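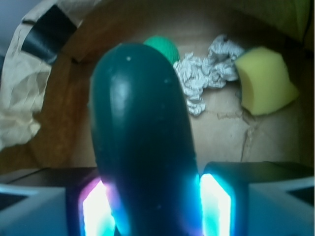

Skandholm Open Day

The Skandholm Open Day is a yearly public event at the Skandholm robotics workshop, at which visitors can see robot arms pick up everyday objects. It was started by the engineer Hilkka Harju, who wanted the people of the town to see the machines at work and to ask questions directly to the builders. The most recent open day was held on Tue 11 August and had 833 visitors.

Demonstrations

The main demonstration is called the mixed box. A cardboard box holds things of different shape and softness, such as a ball, a yellow sponge, crumpled aluminium foil and a dark green object in the form of a cucumber. The arm takes the objects one at a time between two fingers. Each finger has a lit pad on its inner side, and the camera near the gripper gives the public the same close view that the operator has.

The foil is considered the most difficult item, as its shape changes when it is pressed. Smooth and rounded objects are often chosen for the first attempt of the day. In the morning session the arm is guided by hand from a desk, and in the afternoon it works by a program named Lutier – the name comes from an older project of the same workshop.

Visits

Entrance is free, but places near the arm are limited to 100 for each session and must be booked from April. School groups come before noon. In one of the earlier years only 209 persons attended, mostly families of the staff, and the event was then moved to the larger Amaral hall.

Related events

A smaller evening for students, Prostidden, uses the same mixed box with fewer explanations and more time for trying the controls. It had 319 participants in its last edition.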